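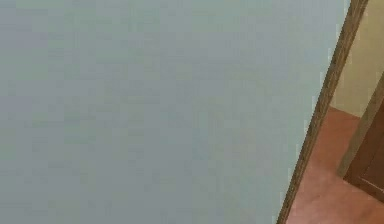
Fig. 1. Gray-green surface at close range, wooden strip on the right (render).

Unit 5: Battery Service on Tablets and E-Readers
Bench Repair course, Edwards building
Notes prepared by Remo Ruchti. Lab sections: Thaís Xavier.

Read before the February lab. Unit 4 (display removal) is assumed.

5.1 Cell types
Almost all tablets now in use have a lithium-ion pouch cell. The pouch is a thin foil bag with no hard case. It depends on the device shell for protection, and once the shell is off it has none. Most e-readers use the same type in a smaller size. Nominal voltage per cell is 3.7 or 3.8 V, with a full charge at 4.2 to 4.4 V depending on the chemistry. Read the label. Do not charge a 4.2 V cell to the higher limit.

Two-cell packs may be wired in series or in parallel. A series pack shows double the voltage at the connector. A parallel pack shows single-cell voltage and double the capacity.

5.2 Measuring wear
Capacity is given in milliamp-hours. Wear is stated as full charge capacity divided by design capacity. The course shop replaces below 80 percent. Cycle count is recorded on the job sheet but is not used alone to decide on replacement. In the worked job for this unit, the Clukemik reader came in at 685 cycles and held 74 percent. It was replaced.

A cycle is one full discharge in total, however it is divided. Two discharges of 50 percent make one cycle.

5.3 State of charge before opening
Discharge to 25 percent or less before the shell is opened. A cell with little charge releases less energy if it is punctured. If the device will not turn on, treat the cell as fully charged.

5.4 Swollen cells
Signs: raised screen edge, back cover that rocks on a flat bench, page-turn buttons that stick. Do not press the screen back down. Do not charge. Do not use heat on the adhesive. Move the device to the sand tray and call the lab instructor. Students do not remove swollen cells in this course.

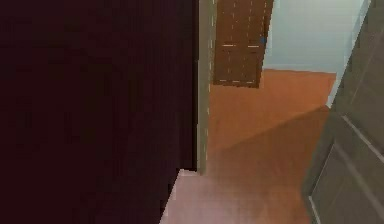

Fig. 2. Dark maroon surface and pale jamb, with adjoining room (render).

5.5 Adhesive
Three kinds are common.

Pull tabs. Pull slowly, at a low angle, close to parallel with the cell. If the tab tears, go to solvent.

Double-sided tape. Apply isopropyl alcohol, 90 percent or higher, along one edge with a syringe. Wait 2 minutes. Work a plastic card under the cell. No metal tools at any point.

Full-face glue. Found in the older Climex tablets. Solvent is slow here and may need several rounds. Keep it away from the display layers, where it leaves permanent marks.

Bending the cell counts as damage. A bent cell is not put back in, even if it measures normal.

5.6 Connector
Disconnect the battery before any other cable and reconnect it last. Press connectors lift straight up. Sliding connectors come out along the board. Check which type is fitted before using force. On the Ellivport boards the connector is held by one screw, shorter than the rest; keep it separate on the screw mat.

5.7 After fitting
Check the connector voltage before closing. Power on and confirm that the charge level is reported. Charge to 100 percent without a break, then let the device run down to shutoff once so the gauge can reset. During the first charge, read the back cover temperature every ten minutes. Stop if it passes 40 °C.

5.8 Disposal
Tape over the contacts. One cell per bag. Used cells go in the marked steel bin and never in general trash.

Lab task
Replace the cell in the assigned reader. Hand in the job sheet with voltage before and after, wear before and after, adhesive type, and temperature log.

Reading for Unit 6: charge port replacement, sections 6.1 to 6.3.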